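Does a Smaller Bottle Make People Waste Less? A Study of Dish Soap in Shared Kitchens

Project report by Pavithra Devadiga and Erdal Yazıcı

Why we picked this

Our project started with an argument over dish soap. Both of us live in Rutitz Hall, where each floor shares one kitchen, and the soap on our floor was always gone by the second week of the month. Erdal thought people were using too much. Pavithra thought the sponge was too old to hold any suds. We found out that both of us were partly right, and we had a great time getting there!

Our question was simple: if you change the container the soap comes in, does the amount people use change too? We had read in class about plate size and how much food people take, and we wanted to see if the same idea would work at the sink.

What we did

We worked with 32 residents on two floors, Rutitz and the building next door, Bultitz. Everyone knew there was a study on kitchen habits, but we kept the soap part quiet until the end (our instructor approved this, and we explained it all to everyone afterward). The study ran for eight weeks and finished in May.

For the first four weeks, the Rutitz floor had one large bottle with a wide squeeze top and the Bultitz floor had a small bottle with a narrow one. Then we swapped them. The soap itself was the same the whole time. We bought it in one big refill jug from Stomonano, the discount store behind the bus station, and topped up the bottles ourselves late in the evening.

We weighed each bottle before and after every refill on a kitchen scale. We also put a clipboard by each sink and asked people to make a mark each time they did dishes. That gave us grams of soap per wash, and this was the number we cared about most.

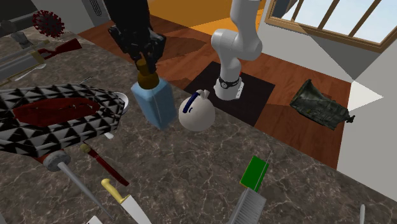 Figure 1. A light blue bottle with a brown cap on a marbled countertop (computer-rendered scene).

Choosing the bottles took longer than we expected. At first we wanted two bottles with the same top and only a different size, but we could not find a matching pair anywhere in town. In the end we changed both things at once, and that is a weak spot in our design. We come back to it below.

What we found

On both floors, people used less soap per wash with the small bottle. The drop was bigger in Bultitz than in Rutitz. We were so excited when the second half came in and the pattern flipped along with the bottles, exactly as we had hoped. Erdal made the chart three times to be sure he had not mixed up the columns.

We also gave out a short survey at the end and got 13 answers back. Most people said they had not noticed the bottle change at all. One person wrote that the small bottle "felt more expensive," so they were careful with it. Another said they just squeeze for one second no matter what, and we loved that answer, as it fits our guess about the narrow top.

Then there was the sponge. In week six somebody on the Rutitz floor replaced the old one with a new one, without telling us. Soap use went down again right after. We can't say how much of that came from the sponge, but Pavithra would like it written down that she called it.

Problems with the study

The clipboard marks depend on people remembering. We think some washes were missed, mostly on weekends when guests were cooking. Two floors is also a very small sample. And with size and top changed together, we can't tell which one made the difference - our own guess is the top.

If we did this again, we would run it for longer than 60 days, use bottles of one size with different tops, and buy all the sponges ourselves.

Thanks

Thank you to the Kılıçarslan Library for lending us the scale, and to everyone in Rutitz and Bultitz who made marks on our soggy clipboards. The leftover soap is under the sink on our floor if anyone needs a refill.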